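## 4. First-time bin setup (Cunance stock tracker)

Do this before you recieve any parts. Takes one sitting if the label printer behaves.

1. Log in, go to **Stores > Locations**. Delete the demo location.
2. New location. Short name, no spaces. Ours is `GRISEMDEN-2`.
3. Add bins. One bin = one part number. Mixed bins break the reorder report.
4. Print labels, 9 mm tape. Stick on the front lip, not the floor of the bin.
5. Scan each label once. Green tick, move on. Red cross, reprint.
6. Enter opening stock. Round boards under **Boards**, leads and connectors under **Cable**.
7. Set reorder level. Default is 239, way too high for boards, so change it.
8. Save. Then hit **Publish**. Save alone does nothing on the handhelds.

**Note:** max 1,000 bins per location. Go over and the import stops with no mesage. Split it into two locations.

**Caution:** don't rename a bin with open picks against it. Close the picks first or the stock goes to "Unassigned" and you're moving it back line by line.

**Caution:** no bare boards in with loose leads. Separate trays.

Handhelds not syncing? Dock, wait for the beep, undock. Still nothing, see section 9.
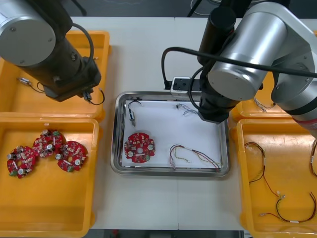
*Prerix Stores Desk*

Orange trays for sorted parts. Spare tape is in the label printer drawer.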